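How to Read a Ballot Measure Before You Vote on It

Every fall the mailers start arriving, and every fall they tell you the measure on your ballot will fix the roads, protect seniors and cost less than a cup of coffee a day. Maybe it will. I have read a lot of these things and I would not take the mailer's word for what month it is.

What follows is the method I use. It takes an evening, maybe two if the measure borrows money. I'll use last year's Ondora bond in Varnusby County as the running case, as it had most of the usual tricks in it. Your state's forms and deadlines will differ, so look those up with your own election office.

Step 1: Get the full text

You want the text that becomes law. The ballot gives you a title and a summary, and both were written by somebody with a stake in how they sound. In our county the full text sits on the election office site, two clicks down, under a heading most people would skip. If you can't find it, call the office and ask for "the full text of the measure as certified." Use those words. If you ask for "information" you will get a flyer.

The Ondora text came attached to a 92-page staff packet. Don't panic at a number like that. Most of it was maps and old meeting minutes. The part that bound anyone to anything was short.

Step 2: Circle the verbs

Print it. Go through with a pen and circle every "shall," "may," "intends to" and "up to."

"Shall" means they have to. "May" means they don't. "Intends to" means nothing at all, legally speaking, and you'd be amazed how often the nicest promise in the whole measure hangs on it. In the Ondora text the county "shall" issue the bonds and "may" spend the money on any of the listed projects. The fire station that was on the front of every mailer was a "may." So was the senior center.

"Up to" deserves its own color of ink. A limit tells you the most they can borrow or charge. Supporters will quote you a figure well under it, and they could be right, but you are voting on the limit.

Step 3: Find your own cost

The mailer will give you an average, and averages are easy to pick. Find the rate, then find your assessed value on your property tax bill (assessed value, which can be a long way from what your house would sell for), and do the multiplication yourself.

When I did this for my place in Alness the answer came out to $534 a year. The mailer was talking about pocket change per day, for a "typical" home. I went looking for how they defined typical and found it in a footnote: it was the median across every parcel in the county, including vacant lots and mobile home spaces. Nothing false about it. I just don't live on a vacant lot.

Renters, do this too. Your landlord gets the bill, and you can guess where it goes next.

Then check how long you'll be paying. Look for the words "maturity" or "term." If the debt outlasts the thing it buys, ask why. Borrowing for decades to build a bridge can make sense. Borrowing for decades to buy patrol cars is something I would want explained to me slowly.

Step 4: Look for the sunset, and then look behind it

A sunset clause says when a tax ends. Many measures have one and the supporters will point to it proudly. Read the sentence after it. You are looking for something like "unless extended by the governing body." If the council can extend the tax without coming back to voters, you don't have a sunset – you have a scheduled meeting.

Step 5: Read the fiscal analysis like it's an ad

I don't say this because analysts are crooks. Most of them are careful people handed somebody else's assumptions. Your job is to find the assumptions.

The Ondora projections were done by an outside consultant, Saxena, and hired by the county, the same county that put the measure on the ballot. The headline claim was 4,000 jobs. I went to the appendix. Of those, 3,000 were temporary construction jobs, and a job that ran over two years had been counted twice, once for each year. It was disclosed, in plain English, in a table note. The campaign left the note off.

Questions to take into any analysis:

Who paid for it?
What growth rate does it assume, and has the area ever grown that fast?
What happens to the payments if growth comes in lower?
Does it include running costs, or only construction?

That last one sinks more good ideas than anything else. A new library needs librarians, and bond money generally can't pay them. Find out where the operating money comes from. If the answer is "the general fund," then something else in the general fund is going to give.

Step 6: Check the oversight language

You will probably see a promise of "independent citizen oversight." Find the section that sets it up and see who appoints the members, whether they can stop spending or only comment on it, and whether anyone has to respond. In most of the measures I've read, the members are picked by the same officials they're supposed to watch, and their one power is to issue an annual report. Better than nothing. I wouldn't vote yes on the strength of it.

Step 7: Read the other side, with the same bad attitude

If you've followed me this far you may be leaning toward no on everything. Watch that. The opposition's mail is no cleaner. The group fighting the Ondora bond claimed it would "double your taxes," and I never found any arithmetic that got there. Opponents also like to skip the cost of doing nothing. A roof that leaks now will leak worse later, and that bill comes too.

Run their claims through the same steps. Look up who funded each campaign while you're at it. Contribution reports are public in most places, although the big checks have a way of showing up after a lot of people have already mailed their ballots. Check again in late October.

Step 8: Write one sentence

Before you fill in the bubble, finish this on paper: "A yes vote requires the county to ____ and costs me ____ until ____." If you can't fill in all three blanks from the text, go back to the text. If the text can't fill them in either, I treat that as my answer, but you may be more trusting than I am.

Keep your marked-up copy. Two or three years later the county will put out a progress report, and it is worth an hour to set the two side by side and see which of the "mays" got built.
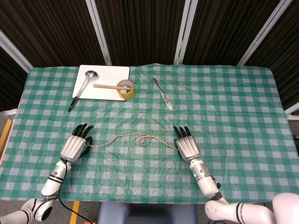

Ladle, dowel and packing tape on a checkered tablecloth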